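Plimard Ride Log - data card

Last updated 25 February 2021

What this is

A table of club rides logged by members of the Plimard cycling group, with one row per rider per ride. The current release has 2412 rows. Of these, 2080 have a full GPS track and the rest were typed in by hand from the sign-on sheet.

Where the rides go

Most start at the Plimard green and use one of the 4 standard loops:

Trata - flat, paved all the way
Pokumora short - gravel and farm tracks
Pokumora long - as above, plus the ridge
Ebihara - road out, forest trail back

Anything else is logged as "other" with a short note.

Columns

ride_id - same for everyone on the ride
rider_code - random, stays with the rider between rides
loop - one of the names above, or other
distance_km - from the track if there is one, otherwise the standard loop distance
moving_time - minutes, blank for hand entries
climb_m - meters, smoothed
surface - road, gravel, mixed
bike - as the rider gave it, so spelling varies
weather - free text from the ride leader

Known problems

Climb figures on the Ebihara loop read high under the trees. Compare them with each other but don't trust the totals.

The Pokumora long route was moved in June when the lower bridge closed. Rides before and after share the same name. Use ride_id order to split them if it matters to you.

Stops of less than a minute are counted as moving time. Cafe stops are removed, provided the rider paused the device or stayed put long enough for the script to notice.

A few riders changed devices and ended up with two codes. We have merged the ones we found.

Privacy

The first and last kilometer of every track is trimmed. No names, ages or heart rate data are included. Riders can ask to have their rows taken out, and they will be gone in the next release.

Use

Free for any non-commercial use. Please say which release you used - row counts change between them.
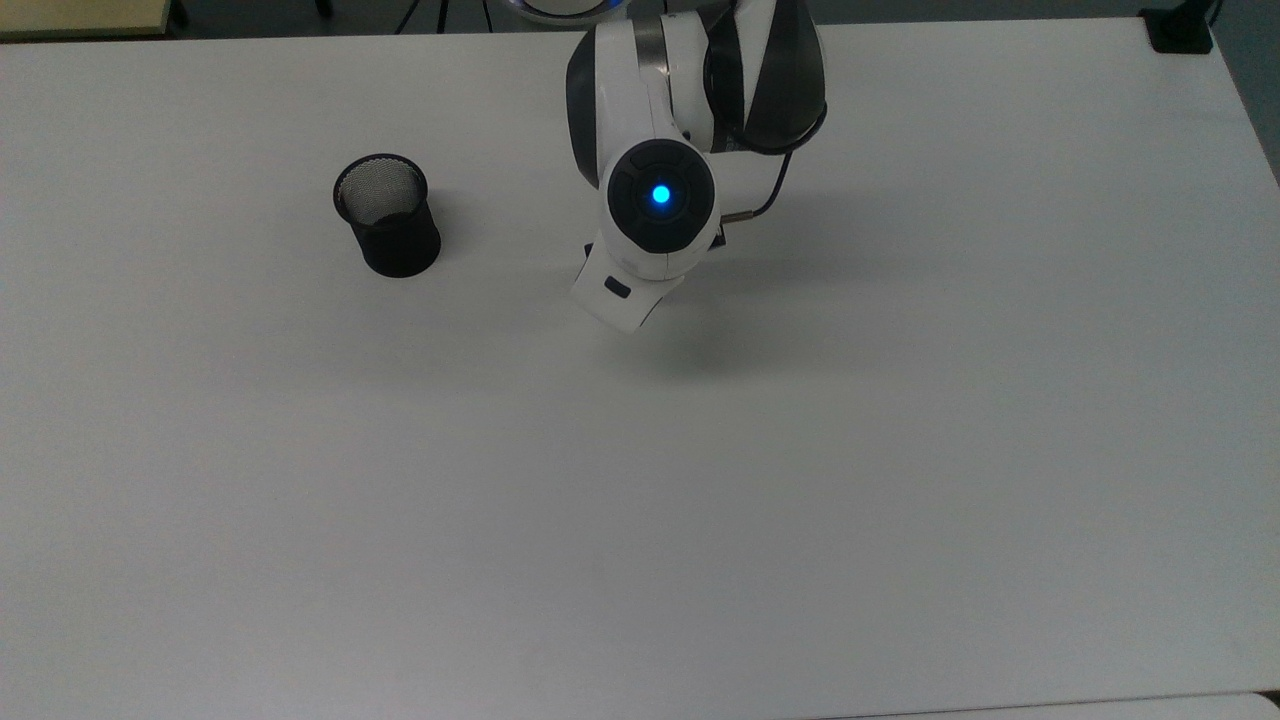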